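Renata found the horse book on the bottom shelf, and oh, it was the one! Puten the gray colt, galloping across the cover exactly as she remembered from third grade. She sat right down on the library floor and read the first chapter (all of it, twice).

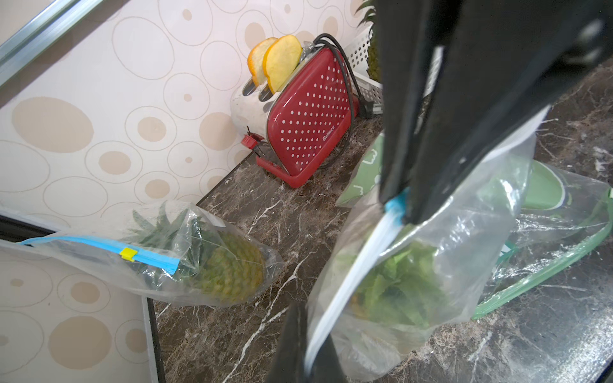

Gornano Library Story Club

"You'll miss lunch," said Ineke.

"He's about to jump the river!"

Ineke slid down next to her. "Wait, is this the one with the lighthouse?"

"Chapter 8! Don't say anything!"

So they read it together, shoulder to shoulder, whispering the good parts out loud, and Puten cleared the river with his tail streaming. 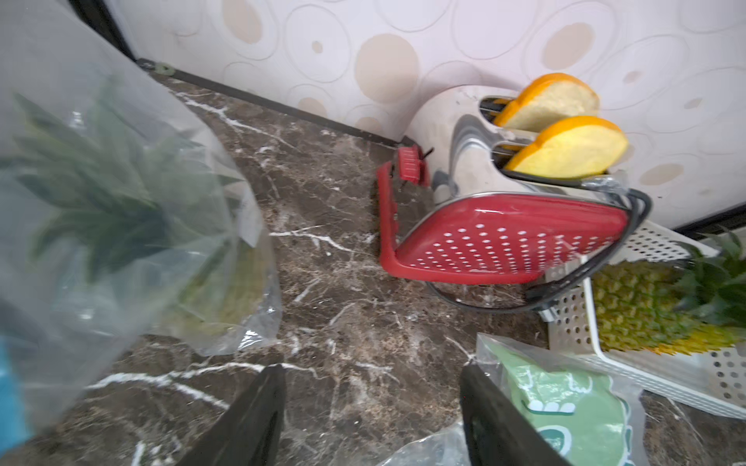

Toaster on the counter.

By four o'clock they had reached the lighthouse, and Renata was already hunting for the sequel.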